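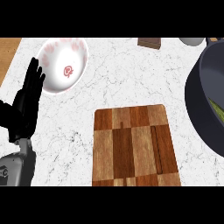
Kurkell wrote in last month to ask why anybody would pay for kitchen examples at all when a decent teleoperator with a free afternoon can record their own, and whether the simulated kind was worth the disk space it came on. Fair questions, both. Kurkell then ordered the larger pack, so we are treating the matter as settled, at least on the billing side.

Drivamo Countertop Pack
Simulated manipulation examples for dexterous hands
Version 2, updated May 10, 2021

What it is

The Countertop Pack is a set of rendered kitchen tasks performed by a simulated arm with a multi-fingered hand. You get the view, the joint positions, the commands that were sent and the contacts the simulator says took place. It is meant for people training a policy to reach toward, grasp and move ordinary kitchen things, and who have already learned what happens when you try this with real crockery.

The counters are marble in a good many of the examples, which our own kitchen is not. Fine gray veining on white turns out some very bad object detectors, and we would like yours to meet it early. Bowls may have a patterned rim. Cutting boards may be a patchwork of wood tones. If your model believes every change in brown is a new object, it will find a lot of objects.

How the examples are made

A person drives the arm through the Turkik console, wearing a tracked glove and an expression of mild concern. Each task starts from a shuffled layout, so the bowl, the board and the pan are seldom where the operator left them. We keep the reach, the hesitation and the second attempt. We throw out the sessions where the operator put the glove on the wrong hand (February was a difficult month).

Every example records at 30 steps per second. Hand and arm are logged together as one manipulator, on one clock. Version 1 logged them separately and left the reader to line them up, and we have apologized for that by email, individually, to everyone who noticed.

What you get

Base pack: 200 examples across 20 tasks
Arm setup: single arm, single hand
Per step: rendered view, joint positions, commanded positions, fingertip contacts, object poses
Per example: a task sentence in plain English, a success flag, the layout seed
View: wide, with black bands at top and bottom
Loader: one script, readable in one sitting

Objects can sit partly outside the view, and they do. Pans are the worst offenders, being large. Object poses are still logged when the object can't be fully seen, so you can decide for yourself how much of that to let your policy know. Letting it know everything gives lovely training curves and a disappointing robot.

About the success flag

The flag is set by the simulator and checked by a person. When the two disagree, the person wins and the example is marked "disputed." A bowl that ends up in the right place upside down is disputed. A bowl nudged into place with the back of the hand was also disputed, for most of an afternoon, and is now allowed — though it carries its own tag so you can leave it out if you have standards.

Failures are included. They come in a separate folder and can be ignored, but we'd ask you to look at a few first. A policy that has only seen fingers arrive at the rim neatly has no idea what to do when they don't.

Batista add-on

Batista is our relighting and retexturing tool. It takes an example you already own and renders it again with a different counter, different light, or different patterns on the dishes. The motion stays the same. It does not make new behavior, and 200 examples relit many times over are still 200 examples of somebody reaching for a bowl. We mention this on the product page because we got tired of mentioning it on the phone.

What it won't do

It won't teach cutting. There are boards and there are vegetables, but the simulator's opinion of how a vegetable comes apart is not one we are prepared to sell.

It won't teach two-handed work. There is one arm. We have been asked about a second one and are considering it in the way one considers a second dog.

It won't transfer to your hardware on the first try. Hand dimensions and joint limits are in the config file, and if yours differ by much you'll need to retarget before you train. The loader has a stub for this. It is honestly labeled as a stub.

Ordering

The base pack is a download. The license covers one lab or one company site, for research or product work. A sample of 2 tasks is free and needs only an email address, to which we will send the download link and, in time, a notice about version 3.

Batista is sold separately and needs the base pack installed first. The Turkik console isn't for sale, though we do lend it out, glove included. Please return both.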